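Share (5) | Print this page | E-mail this link
Search course notes

Handout: Budgeting for a two-arm cell

Trudetti's quote covers the arms and little else. Treat the 80 percent uptime in the Gondance brochure as a sales figure – ask who measured it. Allow 20 percent on top for grippers, cabling and spares, and get 2 quotes.

Same table in all four: corn, plates in a rack.

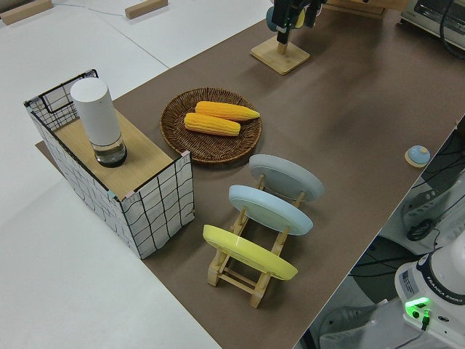
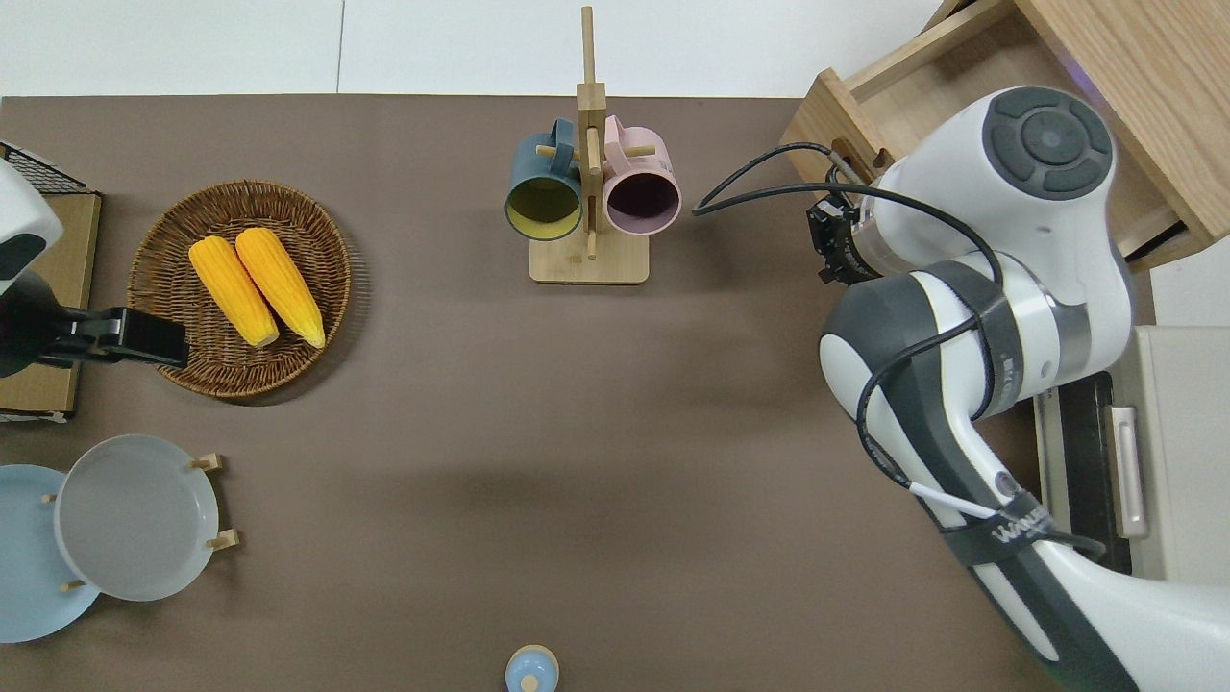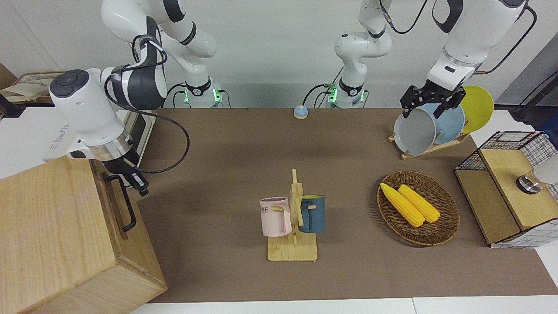
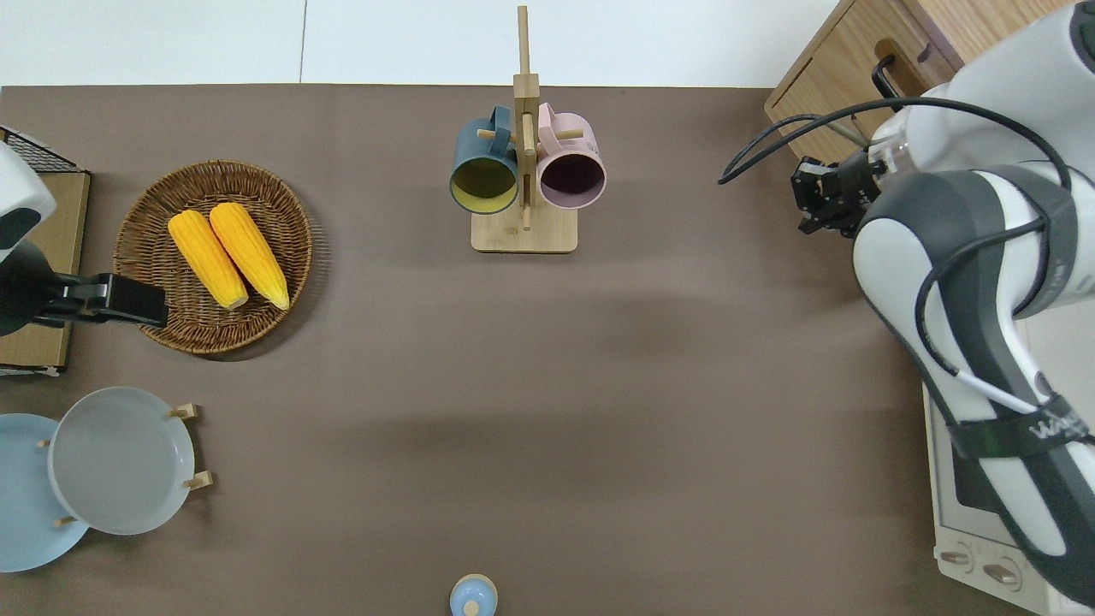
Patwary's lease looks cheap until you read the service terms. Bring your own cost sheet in November, with staff hours on it.

Comments (2)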